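Safety notes for small robot cells (my favorite boring subject)

September 10, 2024

I finally read the Nodden bench guide all the way through, all 68 pages of it, and I'm hooked! It covers small two-arm setups like the ones we run at Sollivico, and most of it is plain good sense that I'd somehow never written down.

The part I keep going back to is shared reach. If both arms can get to the same spot, the guide wants one of them to own it at any given moment, and the other one waits outside until it's released. We used to leave that to whoever was driving (yes, really). Now it's rule 2 on our sheet, right after "know where your stop button is."

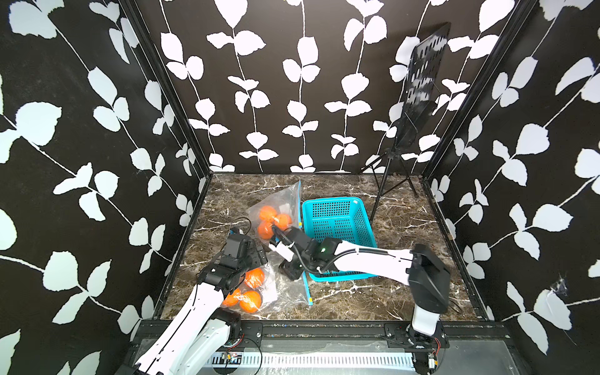

Two arms, two bags of oranges, one basket.

Soft packaging gets its own chapter, which made me very happy. Clear plastic is hard on cameras and it slides around, so the advice is to approach slowly, close gently and lift a little before you lift a lot. I've also stolen their cable check: move each arm through its full range by hand, power off, and watch every loop for snags.

I'm rewriting our checklist to match and want it done in October. If you have a rule for handing things from one arm to the other, please send it over, because that page is still half blank.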